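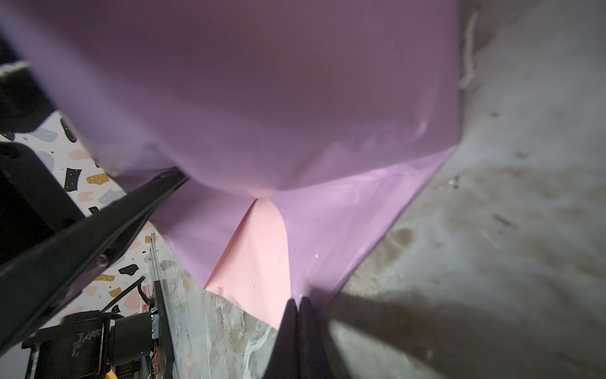 Skutetach Soft Tips for Two-Finger Grippers
Sold in pairs. Ships from our shop in Culisbridge.

$16 per pair
In stock

Hi, and thanks for stopping by! I make these fingertips myself, and I've used them on my own bench arm every working day since March, so this page is going to be a bit longer than the usual three bullet points.

I started on the Soft Tips after one too many evenings trying to get an arm to pick up thin plastic. Sheets, bags, liners, table covers, packing film – anything floppy and a little shiny. Hard printed fingers are fine with blocks and cups. Give them a sheet of film and they either slide right off or grab a corner so small that the whole thing slips away when the arm lifts. I tried rubber bands, bike tube, hockey tape and (please don't) hot glue. The tape was the best of the bunch and it still peeled after a day.

What's different about these

The gripping face is a molded rubber pad bonded to a stiff core. The very end of the pad is slightly rounded, so when the two tips close they meet at the end first and then flatten together. That's what you want for pinching. You come down on a loose fold, close, and the fold gets gathered between the tips so you're holding several layers at once. I do most of my testing with purple and pink film because I bought a giant roll of each and I'm going to be using it until I retire.

The pads are black. People ask for other colors and I've tried, but the colored rubber I can get is harder and doesn't hold film nearly as well.

How they've held up

I ran one pair through 1,109 pick-and-lift cycles on a single layer of thin film, with no cleaning until the 1,000 mark. I had 649 of those done before the first dropped sheet, and most of the drops after that came in bunches, late in the day, when the pads were dusty. A wipe with a damp cloth fixed it. I'm not going to promise you the same numbers, as your film and your closing force will be different from mine, but that's the log I've got and you're welcome to a copy if you email me.

Where they're not so good

Wet stuff. The pads are smooth and water gets between them and whatever you're holding. Also, very small parts like washers can get pushed into the rubber and stick there when the gripper opens. If that's your job, the Navarro hard tips further down the shop page are a better buy, and they cost less too.

And if you're folding film and need a crisp edge, plan on a second move to smooth it out. A pinch hold leaves little creases. I haven't found a fingertip that doesn't do this.

Fitting

Each tip slides over the finger and is held with one screw from the side. Screws and a hex key are in the bag. Snug is enough! If you crank it down, the core bows out and the tips won't meet evenly anymore. Run your gripper's zero routine again after you put them on – the tips add thickness, and your old closed position will be wrong.

If you have a camera on the wrist, check your view once everything is mounted. Film bunches up when you lift it, and a big drape will hide most of the table from a camera mounted that close. I start my lift slowly and only look for the next target after the sheet is down.

In the bag

2 Soft Tips
2 side screws and 2 spares
1 hex key
Fitting card

Goes well with

Lalinen cover cloths, for practicing on fabric before you move up to film. Same tips, same screws, a lot less frustrating for a first week.

Shipping and returns

I pack orders on weekday mornings. If the tips don't fit your gripper, send them back with the screws and I'll refund you. Worn pads can't be returned, but I'll re-pad your old cores for half the price of a new pair.

Page updated 12/29/23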